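Library adds evening tech help
By Melina Koutsoukos
Monday

Durnura Public Library will offer free evening help with home electronics starting in May. Usha Kandasamy will run the sessions, which are limited to 28 people.
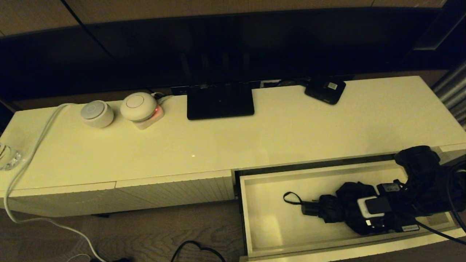

Signing up
Cardholders can register at the front desk. The library has 3,152 cardholders. Topics include TV settings, passwords and home speakers.
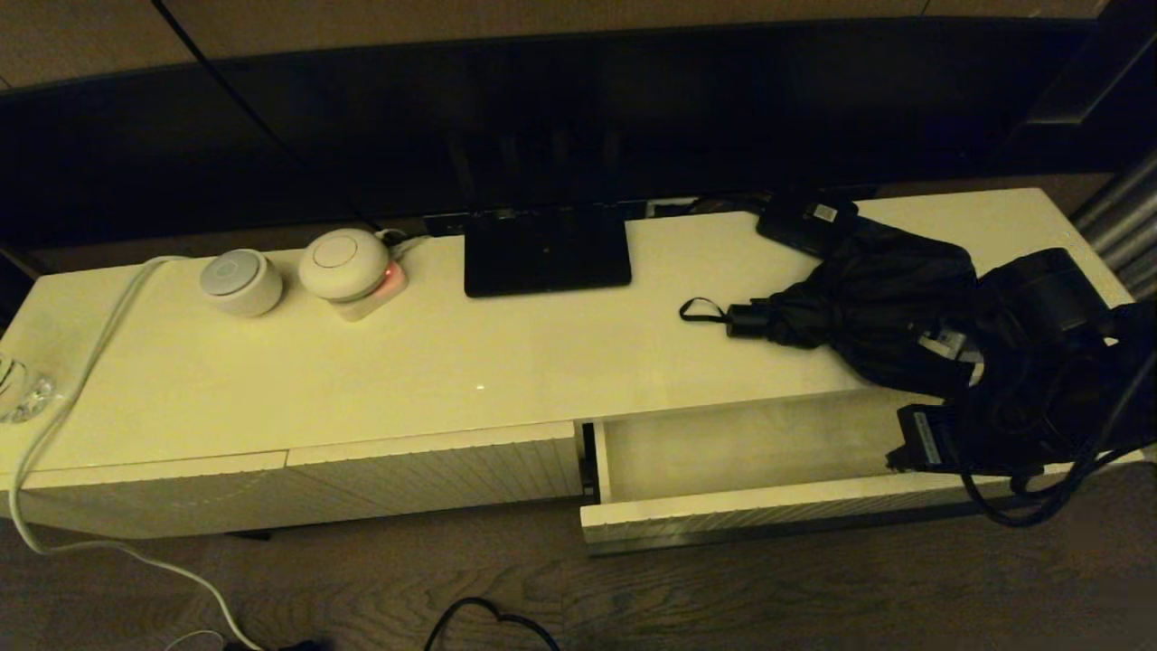
A television and two round white devices on a media console.

Recent items
Trikow bridge repaving
Pool hours change

Contact us | Back to top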